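Search products, papers, envelopes

We use cookies to keep your basket working and to see which pages get read. Accept all / Manage settings

Druven Place Card and Menu Set, Laid Cotton

Folded place cards and flat menus in matching stock, for weddings and sit-down dinners 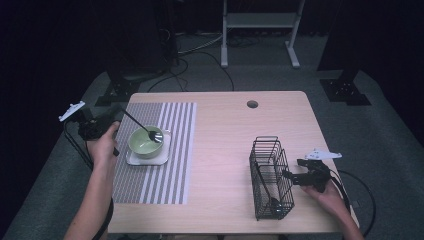

Trinity Abernathy wrote to us in March to say that the cards stood up straight all through dinner, but that she wished she had ordered spare ones, as two guests changed their names on the list the week before. We now put blank spares in every set at no charge, and the details are further down this page.

The Druven set is made from a laid cotton paper with faint lines you can feel with a fingertip. It takes fountain pen ink well and does not feather with most iron gall or gouache inks. If you are hiring a calligrapher, ask them to try their ink on a sample first. Very wet brush lettering can cockle the menu sheets, though the place cards are heavier and stay flat.

What is in the set

The standard set has 42 place cards and the same number of menus. Place cards come scored but not folded, so they can go through a printer or lie flat for writing. Menus are single sheets, printed on one side. You also get the spares mentioned above, cut from the same batch of paper so the shade matches.

Larger orders are made up in multiples of the standard set. We can make up to 2,000 cards from one batch. Beyond that we have to go to a second batch and there may be a slight change in tone, mostly in the Oat and Chalk shades. Please ring before ordering that many.

Shades

Chalk, Oat, Pale Slate, Damson. Damson needs white or metallic ink and is not suitable for home printers. The other three are fine in most inkjets. We don't recommend laser printing on any of them, as the toner tends to sit on top of the lines and rub off.

Printing and lettering

You can buy the set blank, printed, or hand-lettered. Printed sets use the Clarik typeface by default, a plain upright italic that stays readable at small sizes. Brolteter is the other choice and has longer tails, so surnames with a lot of letters may need to run onto a second line.

Hand lettering is done by Rodica Sandu in pointed pen. She works from a typed list only. Send the names exactly as you want them to appear, with accents, and check them twice – we letter what we are sent. Seating by table is easier if the list is already in table order, and the cards will be packed that way.

Allow 2 weeks for printed sets and longer for lettering in the summer months. Blank sets are posted the next working day if ordered before noon.

Envelopes and matching pieces

The same paper is used for the Ahuja invitation range, which has a deep-flap envelope and an optional liner. The liners are sold separately and are cut to fit that envelope only. If you have already ordered invitations from us, quote your order number and we will try to match the batch.

Table numbers can be added to any set. They are the same height as the menus and need a holder, which we don't supply.

Samples and returns

A sample pack has one place card and one menu in each shade. The code to enter at checkout is 292. Blank sets can be sent back unopened. Printed and lettered sets can't be returned unless the mistake is ours, in which case we will redo the cards affected and post them first class.

Store the cards flat and away from damp. A kitchen drawer is fine – a garage or shed is not.

Join our newsletter for new shades and posting dates. Enter your email. You can unsubscribe at any time.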